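Chapter 7
Direct Votes and Drug Law

7.1 The referendum as a policy instrument

A referendum puts one question to the whole electorate and records a single answer. In drug policy the question may concern a finished bill, a draft, or a general principle. The legal effect differs in each case. A binding vote changes the statute book once the result is certified. An advisory vote leaves the decision with the legislature, which may delay or amend the measure.

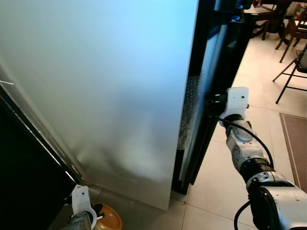 Wording matters as much as legal effect. The Oslow model, used throughout this chapter, assumes a ballot with 2 options and no threshold for turnout. The Cenier model adds a turnout rule: a result stands only if 65 per cent of registered voters take part. Under the second model, opponents of a measure may gain more by staying at home than by voting against it.

7.2 Reading the margin

Suppose that a measure fails by 477 votes after a recount lasting 30 days. The result is final in law, but it says little about how firmly opinions are held.

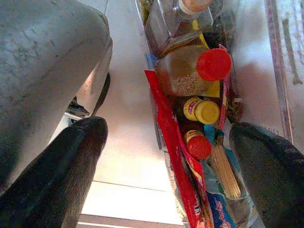 Survey data can fill part of this gap. Respondents who oppose retail sale may still accept medical supply, or the removal of penalties for possession. Section 7.3 sets out how these positions are separated in a questionnaire.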